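Plelteddale Housing Association
Minutes of the members' meeting, November
Place: the meeting room in Pliststead, 7 in the evening

Present: Folke Wallin (chair), Sandrine Millet (minutes), Roald Sjöberg, Borghild Dalen, and 10 other members.
Absent with notice: Yara Hourani.

1. Opening
The chair opened the meeting and the agenda was approved with one change. The point about bicycles was moved before the point about the laundry, as Roald had to leave early.

2. Minutes of the last meeting
Approved. Borghild remarked that her question about the gutters was written down as a question about the gates. It will be corrected.

3. Bicycles
There are 16 places in the rack by the north entrance and many more bicycles than this. Roald proposed to put a paper tag on every bicycle, and the ones which still have the tag after four weeks are moved to storage. One member asked who pays if a lock must be cut. The association pays. The proposal was accepted with two votes against. 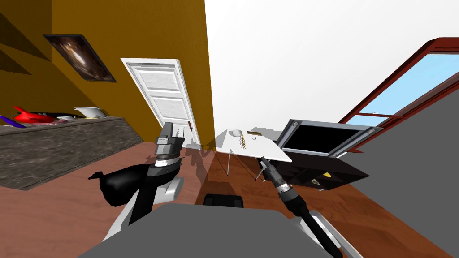 4. Laundry room
The second machine still stops before the last rinse. Isaksson has visited two times and now recommends a new pump, at a price of 199 with the work included. A used pump would cost 139, but it comes without guarantee. After some discussion the meeting chose the new one. Sandrine will order it and put a note on the door when the date is known.
It was also asked if the booking list can be on paper again. Several members find the Plosell system difficult to use on the telephone. Both ways at the same time is not possible, so the question goes to the board.

5. Common room
The rules for borrowing the room were read aloud. The room must be left in order before 10 in the morning the next day. Members asked if it is allowed to hang things on the walls. It was decided that new hooks need permission from the board – also small ones. The brick wall must not be drilled.

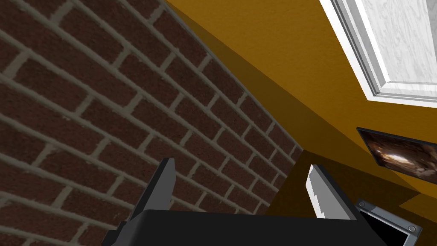
Brick wall and yellow painted wall, item 5.

6. Snow and sand
The agreement for snow clearing continues as last winter. Borghild reminded that the sand box at the lower stairs should be filled before the frost comes. Folke will call about it.

7. Other matters
Yara had sent a letter about noise from the ventilation at night. Members on the top floor hear it also. The board will ask for a measurement and answer her in writing.
A lost key was shown to the meeting. It is kept with Folke.

8. Next meeting
The date will be put on the notice board. The chair closed the meeting at 8:40.

Minutes by Sandrine Millet
Checked by Borghild Dalen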